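Setting the Overlap Tolerance for Stacked Solids in Zavar

By Tatu Mwakyusa

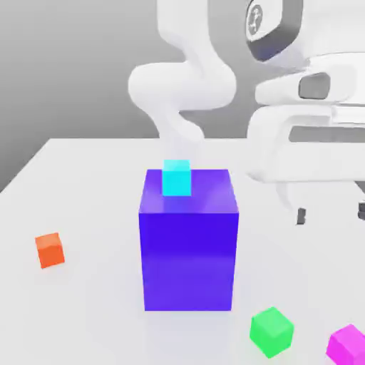
Small cyan cube resting on the top face of a tall box.

Two solids placed in contact can flicker where their faces coincide. The overlap tolerance controls how far one may sink into the other before the solver separates them.

1. Open the file and select the lower solid.
2. In the Contact tab, set Overlap to 20 microns.
3. Select the upper solid and enter the same value. Mismatched values are averaged – the log does not report this.
4. Set Substeps to 8.
5. Run 500 steps with gravity on.

If the upper solid drifts sideways, raise Friction before changing Overlap. If it jitters, check the mass ratio. Ratios above about 7 need smaller steps.

Files saved before the September release store Overlap in millimeters. Convert them by hand before running step 5.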